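Home Stories Archive About Contact

The White Table
By Gareth Ashworth
August 30, 2022

Mother sold the house in Mokine for less than it was worth and took a flat over the pharmacy. My brother Cropper and I had 2 days to clear the kitchen.

We started with the table. It was white and it had always been white, because she painted it every October whether it needed it or not. By noon everything she owned that could hold water was on it: jugs, vases, a basket of plastic bottles she had been saving since the dry summer.

"What did she want with these?" Cropper said.

"The pump went out for three weeks. You were away."

He didn't answer. He picked up a bottle with a blue label and turned it over. Then he put it in the bag for the dump, and I took it out again.

We argued about that for a while. We argued about the chairs too, and who had paid the 300 for the roof. When it was getting dark he went out and sat in the truck. I wiped the table down from one end to the other and left the bottle for last.

He came back in without his coat.

"Keep one," he said. "She'll ask."

I put it by the door with her shoes, and we carried the table out between us.

Last updated: 3 weeks ago

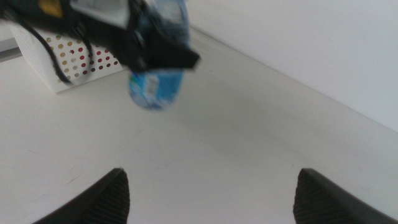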